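Snack and milk table moves to the front hall
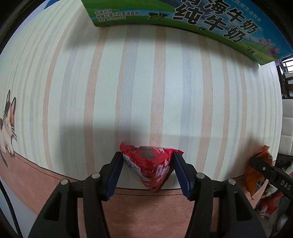

TRIVERDEN, Tuesday, October 24, 2023 – The snack table at the Nelura community center is moving from the side room to the front hall, beginning with next week's after-school program. The striped cover is coming along with it, and so is the sign-up sheet.

The table has been in the side room since July, when the kitchen floor was being replaced. That room holds 30 children at most, and the line has been backing up into the hallway on busy afternoons. Last month the table handed out 129 snacks in its busiest week.

Each child may take two items, one to eat and one to drink. Small packets go at the near edge where younger children can reach them. Milk cartons go toward the back. Please don't stack anything on top of the milk, and put opened cartons in the refrigerator when the program ends.

Families who want to donate should bring sealed, single-serving packets with the label still readable. Staff check the ingredients for nuts before anything goes out, and a packet without a label can't be used. Crackers, dried fruit and small cookies all go quickly. We have enough juice through the end of the month – milk is what runs short, and unopened shelf-stable boxes are easiest to store.

Donations can be left in the bin by the Biswas Street entrance between 2 and 5 p.m. on program days. The office can't take food at other times. If your child has an allergy that isn't on the registration form, call the desk or write it on the sheet at the table.

The center is also looking for a second cover in the same width, roughly 100 inches long, so that one can be in the wash while the other is in use. A used one in good condition is fine.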